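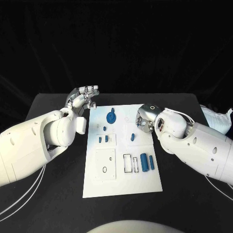 The maker of the Puveo board works out of a back room with one long dark table and a black cloth hung behind it. She started in July with a plain white board and a bag of blue plastic parts, and she has been changing it ever since.

"I wanted something you could set on a table and start on," she said. "No booklet. There's an outline, there's a part, you try it."

The round piece gets the most attention. It stands up from the board and has a small pin on it, and people tend to reach for it first. She calls it the Pop.

"On the old board, Altus, it was flat. You couldn't get your fingers under it. I threw out 18 of those."

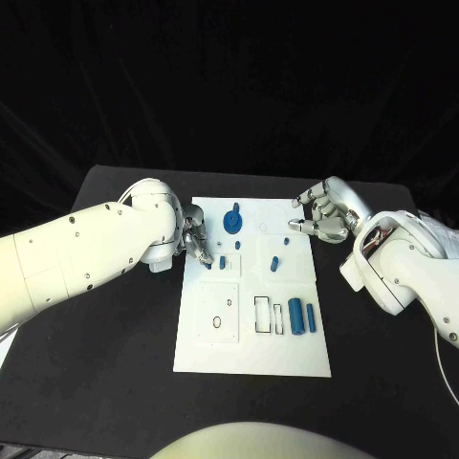
By the Hostarari staff
April 13, 2022

She keeps the parts blue and the board white so the pieces are easy to find. The small ones are harder to pick up than they look, she said, and she has thought about making them bigger.

"Then the whole board grows, and I don't want that. It has to fit in front of one person."

The first run will be 100 boards. Each one gets checked by hand, every part in and out of its place two times. A tight slot gets sanded.

She has no price yet. The box is still being worked out.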